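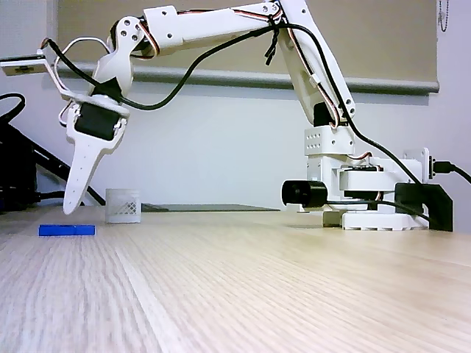
White robotic arm on a light wooden tabletop.

Frequently Asked Questions

What is the Skornum Soil Network?
Skornum is a nonprofit membership group for people who study the fungi and bacteria that live in farm and garden soil. It has 400 members. Most work in labs or on farms, and a good number are students.

Who can join?
Anyone over the age of 16. You do not need a degree or a job in science. Members under 18 need a signed form from a parent or guardian.

How much does it cost?
Student membership is $10 a year. Regular membership rates are listed on the Join page. Dues are not refundable, but they can be moved to another person at the same address.

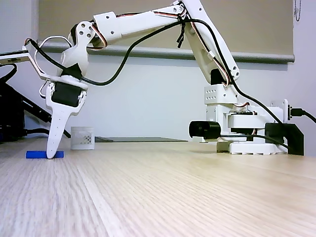

Can I send in a soil sample?
Yes, if you are a current member. Samples go to the Druvar lab, which runs the sequencing for us. Use the kit we mail you and fill the tube to the line. Keep it in the refrigerator until you ship it, and ship it within seven days. We can't accept samples from outside the United States.

When will I get my results?
Kits received by the end of February are reported in the spring. You will get an email with a link to a list of the main groups found in your sample. The report does not tell you what to plant or what to add to your soil.

Who owns the data?
You do. If you check the sharing box, your results go into the Prekier database with your name and street address removed. You can change your mind at any time by writing to us.

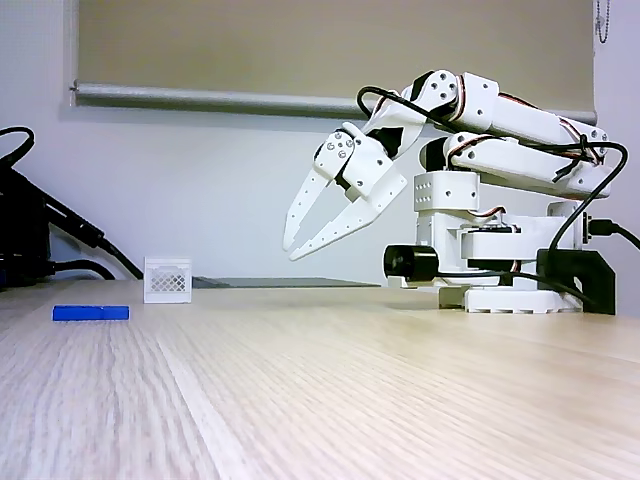 Do you give grants?
We offer the Assefa travel grant to students presenting a poster or talk on soil microbes. Applications open in February. Past winners may apply again after two years.

I moved. How do I update my address?
Log in, go to Profile, and click Edit. If you have a kit on order, email us as well so it goes to the right place.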